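Sarnton Film Festival Opens Its Audience Vote for the Closing Night Movie

The public will choose from 16 thrillers, and the winner plays on the big screen in December
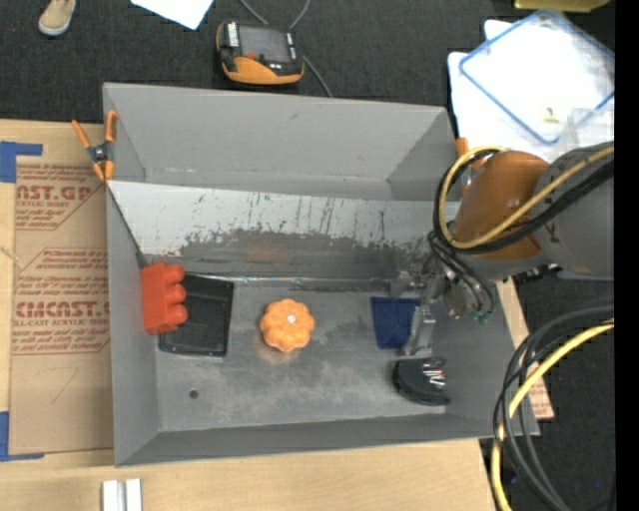 Who gets to vote for the closing night film?
Anyone who has a festival pass or a free Sarnton library card can vote, and each person gets one ballot.

SARNTON - Movie fans in Sarnton have a big decision to make. The Sarnton Film Festival today opened voting for its closing night movie, and for the first time the whole choice is in the hands of the audience. Sixteen thrillers are on the list, from train robberies and double agents to a very tense chess match, and the one with the most votes will fill the final slot of the festival at the Graster Theater.

"We argue about this every year, and we love arguing about it!" said festival director Filippos Mavromatis. "Last year people stopped me in the lobby to tell me what we should have shown. Some of them had written lists. So this time we're handing them the list and asking them to go at it."

The vote runs in two rounds. In the first round, voters pick up to four favorites from the full list. The four films with the most support move on to the second round, where each voter picks just one. First-round ballots close on Monday at 9 p.m., and the finalists will be posted on the festival website and in the theater lobby the next morning.

Paper ballots are available at the Graster Theater box office and at the front desk of the Tsakiris Library. Online voters will need the number printed on the back of their pass or card.

The closing film will be shown in the main hall, with the balcony open for the first time since the new seats went in. Doors open at 6:30 p.m. and the movie starts at 7:15 - a little earlier than usual, to leave plenty of room for the talk afterward. Mavromatis will lead that talk himself, and he promises to let the people who voted for the other three finalists make their case.

"I have a favorite, and I'm not telling," he said. "I'll just say that it has a terrific car chase and that I've seen it far too many times."

The festival is also setting aside 100 free seats for first-time visitors. Another 50 seats will go to students from Kalitz High School, whose film club wrote the short notes that go with each title on the ballot. The notes are spoiler-free and a lot of fun to read, even for movies you know by heart.

Tickets for closing night go on sale when the winner is announced. Passholders don't need a separate ticket but should reserve a seat at the box office.

Press contact: Sarnton Film Festival, Graster Theater box office, open daily from noon to 8 p.m.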